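Filed under: Short Fiction / Work

The Second Arm
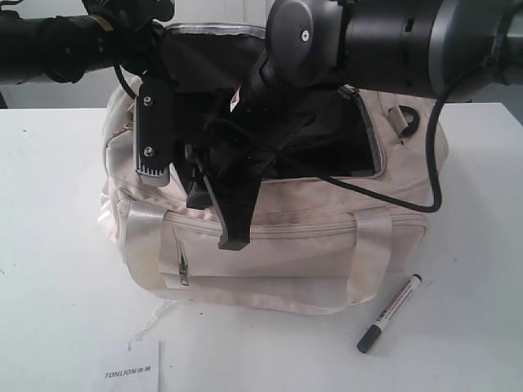
1. Morning

Budget due at noon. She had the quote from Lucero open in one window and the one from Narnance in the other, and neither of them would say what shipping cost. Typical.

The arm was in the bag again. Black fingers, canvas bag, marker lying next to it on the white table. She'd stopped looking up. Well, almost.

Two arms, the email from Pustness said. Can you do two for the price of one and a half. No please.

She typed: No. Deleted it. Typed: Let me see what I can do.

Spare finger pads, 70 each. Cables, extra. A service plan that covered everything but the parts that broke. She put down 6 pads, then thought about last May and the week they lost waiting on one lousy cable. Added 1,000 for "misc." Somebody upstairs would strike it. They allways did.

2. Almost noon

Addale called. They had a used one, low hours, no warrenty. Could hold it till the end of the day, not a minute longer, other people were asking.

Other people were always asking.

She put a hand over the phone and watched the fingers down in the dark lining. Cheap bag. Smudges on the front. It had cost less than a single pad, and she'd had to fill out the same form for it.

"Does the used one come with a gripper?"

Papers shuffling. A long breath.

"It can."

How much is can, she wrote on the back of the Lucero quote, and underlined it. Eleven forty. She pulled the keyboard over, took out the "misc," and made a new line for it lower down, under Training, where they never looked.

"Hold it for me," she said.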